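October, second entry
Illum comedy short, edit and sound notes, carried on from the last page

Started 9:40. Reel 2 conformed against the locked cut from Martim. Three shots came in with old handles and had to be relinked by hand. Bins renamed to match the script supervisor's numbering (scene, slate, take). Please don't rename them back.

Kitchen argument, scene 14. Martim's cut holds on the mother for the whole of the second speech. I tried the alternate with the cutaway to the son at "you sold the boat". The laugh lands earlier, but the next line gets buried under it if a real audience is in the room. Ran both for Mireille. She prefers the hold. I think the cutaway is funnier and the hold is the better scene. Keeping the hold in v7, alternate parked on V4, disabled.

Noted again that the middle of the film has no line through it. Scenes 11, 12 and 16 each play on their own, and nothing carries from one to the next except the missing wedding cheque, which is mentioned once in 9 and then dropped until 21. Jad wrote a line for 13 that mentions it. It can go over the back of his head as ADR, no reshoot. To record with Ghassan's kit when the booth is free.

Driline plugin: still drops the first 3 frames of any clip with a speed change. Reproduced on two machines. Workaround is to render the retime first and apply the plugin to the render. Slow but stable. Log saved in the project folder under faults.

Colour: Raed did a first pass on the night exteriors. Blacks were crushed on the projector in the small theatre, fine on the grading monitor. Projector gamma was set wrong (someone left it on the presentation preset). Reset, re-ran, blacks are back. Skin in the car interior is still too green, Raed to pull a secondary on it.

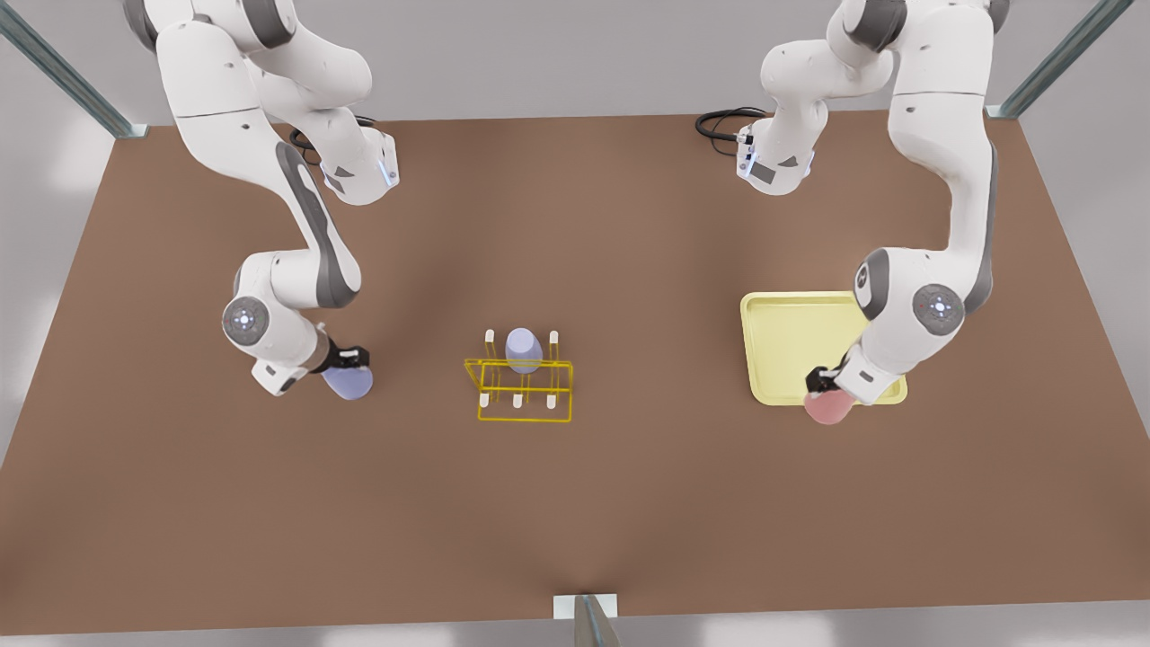 Render, two arms over the brown tabletop, seen from above.

Sound. Temp mix peaks are all over the place. Dialogue in the stairwell scene was recorded too far off and has a flutter between the walls. Tried a notch at 3000 Hz, which took the edge off and also took the consonants. Backed it off to a shallow dip, better. The lav track for the father is usable from "come inside" onward; before that there is cloth noise on every step. Boom for the first half, lav for the second, crossfade under the door.

High-pass on all dialogue at 120 Hz except the grandfather, who loses his chest below that. His is at 80.

Score: Prorkham sent the revised cue for the opening, almost a minute too long for the new title sequence. Cut it at the second phrase and it resolves cleanly on the title card. The tuba under the eviction notice is telling people to laugh. Muted it for the screening copy. Mireille to raise it with them, I would only be rude.

Screening copy. Exported v7 with burnt-in timecode, watermark top left, stereo fold-down. First export failed at 30 percent, disk full on the scratch volume. Cleared old render files (checked with Ghassan first, he still needed the Nasrallah trailer cache, left that alone). Second export completed. Spot-checked the head, the tail and each reel join. One flash frame at the join into reel 3, a leftover from the old cut of the bus stop. Trimmed and exported again.

To do
Jad's ADR line, scene 13
Green in the car interior (Raed)
Ask Martim for the wide of the wedding table, take 5, missing from the drive
Retimes in reel 4 rendered before the plugin goes on
Credits: Haddadin is misspelled on card 6
Subtitles, check the line breaks in the phone call

Stopped 6:15. Backup running to the second drive, not verified yet.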